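Cell notebook, two-arm sim, Isevia bench
May

Picking up where the last entry ran out of patience. The twin of the two-arm cell was drifting again after the update to the Clukance solver, and by drifting I mean the right hand believed it was holding a cup and the cup had other plans. Spent the morning on contact settings, the afternoon on the left arm, and the stretch between the two on a sandwich.

State at start of day:
Scene file: marble table, the four-compartment organizer, white mug, red mug.
Physics: 300 Hz, which was fine before the update and is apparently an insult to it now.
Hands: left and right, joint limits from the Liepiņa config.

First thing, right hand. Fingertip friction had gone back to the default during the update. It does this every time. There is a line in the setup notes, in capitals, telling me to check it, and I wrote the line. Put our values back in, restarted, ran the pick from the home pose.
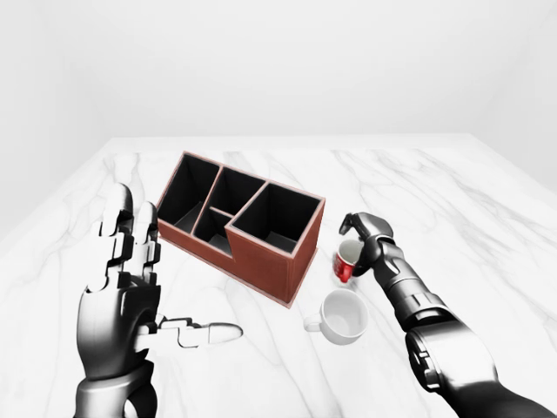

After that I stopped trusting the viewport and read the contact log. The thumb was reporting a force before the geometry touched anything, so the collision shell on the thumb tip is fatter than the mesh you see. Same fault we had on the index finger in the winter, fixed then by hand, on the index finger only, because we are an efficient outfit. Swapped the thumb shell for the tighter one and regenerated. Did the other three fingers as well while the file was open.

Then physics rate. Took it up to 790 Hz. Odd number, I know. It came from the Hakberg people's notes for their own cell, with no explanation, and I tried the round numbers on either side first out of pride. Both jittered on release. 790 doesn't. Leaving it alone and asking no questions.

Runs with the new settings, right hand only: 6 picks, 5 clean. The bad one was my fault. I had nudged the red mug's start pose with the mouse and saved it without noticing, so the handle was turned into the path of the little finger. Reset from the scene file. Note to whoever opens this next: the start poses are locked now, and the lock is in the scene menu, not the object menu, where any sane person would look.

Left arm after lunch. It isn't doing any work in this task, it only has to stay parked and keep its fingers to itself. It was creeping. Very slow, a sag at the wrist you only catch if you leave the thing idle and come back. Gravity compensation was on for the right arm and off for the left. I would love to blame the update for this too but the change history has my initials on it.

Turned it on, let it sit idle through a long phone call, came back, joint readings unchanged. Good.

Also moved the head camera preset. The old one had the left forearm taking up far too much of the view, so whoever was tuning the right hand spent half the time leaning sideways at a monitor. Doesn't help, by the way. I have tried it.
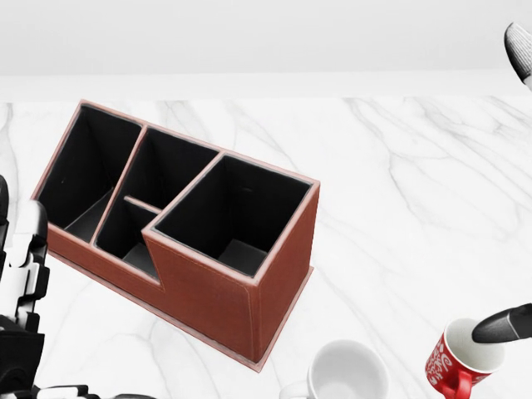 Organizer next. It's a fixed body in our scene, or it's meant to be. The importer brought it in as movable with a mass of zero, and the solver treats that as a philosophical position. Set it to fixed. The collision shape is built from separate walls now, one per panel, so a finger can go down into a compartment. The single-box version closed the top off and any drop into it just landed on an invisible lid. Checked the stepped section at the front as well, where the wall is lower. The old shape ignored the step altogether and filled it in to full height.

White mug: left as it was. Handle collision is coarse but nothing in the current task touches the handle. It'll come back to haunt us when somebody asks for a handle grasp.

Still open:
Release on the red mug. Fingers open in the right order but the ring finger lags. Could be damping, could be the mapping from the glove. Try with scripted joint targets first and leave the glove out of it.
Write a check that compares friction values to ours at startup and refuses to run if they differ. Capitals haven't worked.
Left wrist limit is a touch tighter in the sim than in the Liepiņa drawing. Find out which one is wrong before changing either.
Back up the scene file somewhere other than this machine.

Settings saved under the May folder, old ones kept next to them with "old" in the name. There were already two called old in there. I didn't look inside.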